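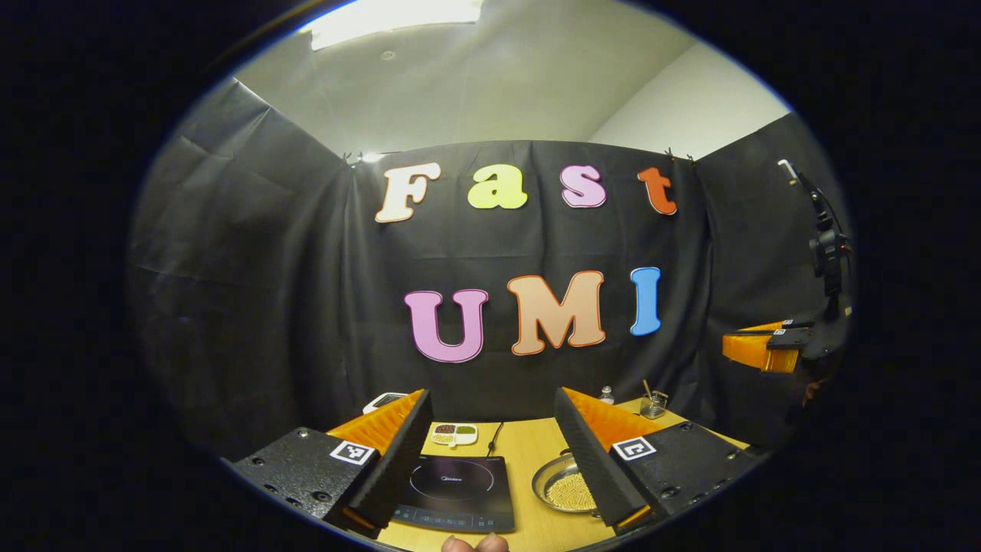 Govstead to open low-cost display workshop in Flurnbridge

FLURNBRIDGE – Govstead, the shared workspace company, will open a display and sign workshop in its Pirzada building in March. The workshop is meant for clubs, market sellers and small groups that need a backdrop or a booth sign and don't want to pay for a printed banner.

Members will be able to borrow from a stock of 1,000 cut-out foam letters in mixed colors, along with black fabric backdrops, clips and pins. The letters come in capitals and lowercase and can be pinned straight to the cloth. Cloth and letters go back on the shelf when the loan ends.

"Most people who come to us need a name on a wall for one afternoon," said Nusrat Yousafzai, who manages the Pirzada building. "They were spending money on a banner with a date on it and then storing it in a garage. We would like them to spend the money on something else."

The workshop takes up 440 square feet on the ground floor and has 6 work bays. Each bay can be closed off on three sides with fabric, so a group can put its sign up, check the spacing and take pictures before moving everything to its own venue.

Govstead tested the lending plan at its Zaditberg site last year. A total of 224 loans were made there, mainly to craft sellers and school clubs.

"Bright letters on black cloth are easy to read from across a hall," said Asif Jatoi, who ran the Zaditberg test. "The trouble is wrinkles. We lend a steamer with every backdrop now – people asked for one in the first week."

Loans run for up to seven days and are free to Govstead members. Groups that are not members can borrow the same items for a small fee and a refundable deposit. An open house will be held on a Sunday in March from 1 p.m. to 4 p.m., with staff on hand to help visitors lay out their first sign. Booking is open at the Pirzada front desk.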